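Mamley bench recordings: data card

Version of April 12, 2023. Maintained by Eun-ji Ki. Questions about access go to Ok-hee Geum.

Summary

The set holds 300 recordings made at the packing benches of the Mamley repair workshop. Each recording covers one bench task or one part of a task, taken from a camera mounted on a hand-held two-finger gripper. The recordings are used to train and check the Cernex arm, which took over part of the small-parts handling in June. The card also records what changed for bench staff, as the two are hard to read apart: several labels only make sense if you know who was doing which job at the time.

Contents

Every recording folder has a video file, a gripper width log and a plain text note by the operator. Notes are in English or Korean and have not been translated. There are 15 task codes. Codes ending in "a" are handled by the arm in daily work; codes ending in "h" remain with people.

Recordings normally start and stop with the fingers open over bare bench. The open position is used to set the zero of the width log, and the bench surface is used to correct exposure.
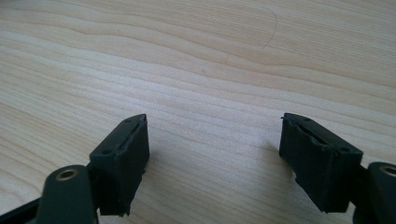
Width is logged in millimetres between the inner faces of the pads. Values are taken from the linkage, so they do not allow for pad material that has worn or lifted. Users who need true contact width should work from the video. Pad changes are entered in the notes with the word "pads" on a line of its own. Entries before the second release are incomplete.

Collection

Recordings were made by bench staff during paid hours. Dong-geon Han and Kyung-hwa Oh made most of them; Ye-seo Han made the remainder and checked the task codes. Operators worked at their usual pace and were asked not to repeat a task to get a cleaner take. Failed grasps are kept and marked "f" in the index.

No faces or voices are kept. Audio was removed before storage. Operator names are replaced by a letter in the index, and the key is held by Ok-hee Geum.

Changes to bench work

Before the arm was installed, each person sorted, placed and packed their own parts. Placing is now done by the arm for the "a" codes. Sorting, inspection and all rework stay with staff. A bench shift is split into 2 blocks, with one block spent on inspection and one on feeding and clearing the arm.

Staff reported less wrist strain and more waiting. The waiting is uneven: it falls mainly on the person clearing trays, who cannot start other work while the arm is moving. Kyung-hwa Oh asked for a hold button on the clearing side and this was fitted. Job grades were not changed. Recording work was added to the bench duties list, with its own time code, after Dong-geon Han pointed out that it was being booked as packing.

Daily output figures are not part of this set and should not be worked out from it. Recording lengths do not match working times.

Known problems

1. Task codes 4h and 9h overlap. Ye-seo Han's notes take priority over the index.

2. In 11 recordings the width log starts late. The first seconds of video have no matching width value.

3. Pad condition varies across the set. Frayed groove edges and torn material on the inner side of a pad can be picked up as part of an object by edge-based methods. Mask both pads before running them.

4. Small marks on the bench, such as a dark speck or a thin curved line, may be detected as parts. They should be labelled "bench" and left out of object counts.

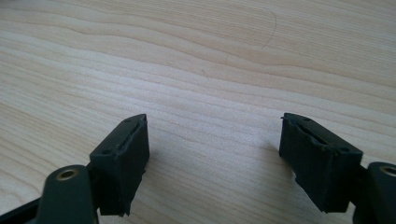
Splits

Training and test folders are divided by operator and not by task. The Jang split, used in earlier reports, divided by task and let the same operator appear on both sides. It is kept for comparison only. Scores from the two splits should not be placed in the same table.

Use and access

The set may be used for grasp detection, width estimation and handling research. It may not be used to rate or compare individual staff. This condition was agreed with the bench team before collection and applies to copies held by Biler as well.

Requests for removal of a recording can be made by the operator at any time, without giving a reason. Removed recordings keep their index number, and the row is left blank.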